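2023년 8월 21일

오늘은 진짜 별거 안 한 날인데 이상하게 피곤하다. 아침에 커피 내리다가 원두가 똑 떨어진 걸 알았고(분명 지난주에 샀는데?) 그래서 그냥 보리차 마시면서 하루를 시작했다. 비는 올 듯 말 듯 하다가 결국 안 왔다.

요즘 내 머릿속은 온통 접시다. 이사 오면서 그릇을 반 넘게 버렸더니 막상 둘이 밥 먹을 때 꺼낼 만한 게 없는 거다. 그렇다고 세트로 들이자니 찬장이 너무 좁고. 퇴근길에 Pillham에 들러서 구경만 하려고 했는데 거기 접시 코너 앞에서 한참을 서 있었다. 크림색도 예쁘고 푸른 기 도는 것도 예쁘고. 집에 와서도 계속 그 생각만 했다. 크림색은 뭘 담아도 무난하고, 청록색은 두부나 계란말이 올리면 확 살 것 같고. 아, 고민이다 고민!

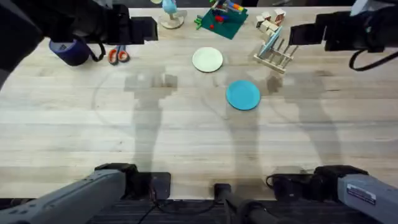

근데 접시보다 더 급한 게 사실 그릇 세우는 나무 꽂이다. 지금 쓰는 철제 건조대는 자리만 엄청 차지하고 밑판에 물때가 껴서 볼 때마다 한숨이 나온다. 가느다란 나무 살 사이에 접시를 한 장씩 세워 두는 거, 그게 그렇게 갖고 싶다. Cundel 카탈로그 136쪽인가 139쪽인가에 비슷한 게 있었는데, 찾아보니 139쪽이 맞았다. 접어 둔 모서리가 그대로 있어서 혼자 웃었다. 작년 11월에 접어 놓고 아직도 안 산 거다. 나란 사람...

저녁은 대충 국수 삶아 먹고 식탁을 치웠다. 우리 집 식탁은 밥상이자 책상이자 잡동사니 보관소라서 색연필이며 가위며 테이프며 언제 올려놨는지도 모를 것들이 늘 굴러다닌다. 오늘은 마음먹고 종류별로 상자에 나눠 담았다. 색연필은 깎아야 할 것만 따로 빼 두고, 가위는 서랍 맨 앞 칸으로 보내고, 테이프는 끝이 어딘지 못 찾아서 손톱으로 한참 긁었다. 끝을 접어 두는 습관을 좀 들여야지 하고 맨날 말만 한다.

치우고 나니까 나무 상판이 훤하게 드러나는데 기분이 너무 좋은 거다! 밝은 나무색이 원래 이렇게 예뻤나 싶고. 식탁에 뭐가 적을수록 접시 색도 잘 보인다는 걸 새삼 느낀다. 식탁보를 살까 했던 것도 없던 일로 하기로 했다. 돈 굳었다. 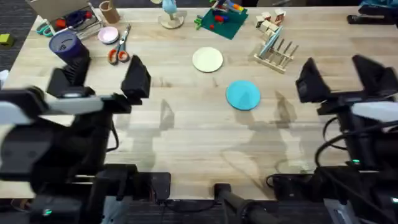

밝은 나무 상판에 크림색 접시 하나, 연한 청록색 접시 하나.

그래서 결론은... 두 색을 하나씩 사는 걸로 거의 마음이 기울었다. 짝이 안 맞아도 뭐 어때. 크기도 굳이 똑같을 필요 없고, 큰 쪽에 반찬 모아 담고 작은 쪽은 앞접시로 쓰면 되지. 다만 Dahlgren 것도 한번은 보고 싶은데 거기는 버스를 갈아타야 해서 귀찮다. 122번 타고 가다가 336번으로 갈아타면 된다고 하는데 더위가 좀 꺾이면 가야겠다.

내일 할 일. 원두 사기(제발). 싱크대 옆 빈자리 폭 재 보기. 철제 건조대 내놓을지 베란다에서 화분 받침으로 쓸지 정하기. 화분 받침으로 쓰면 또 짐이 하나 느는 건데 멀쩡한 걸 버리자니 아깝고 모르겠다. 일단 씻고 자야지.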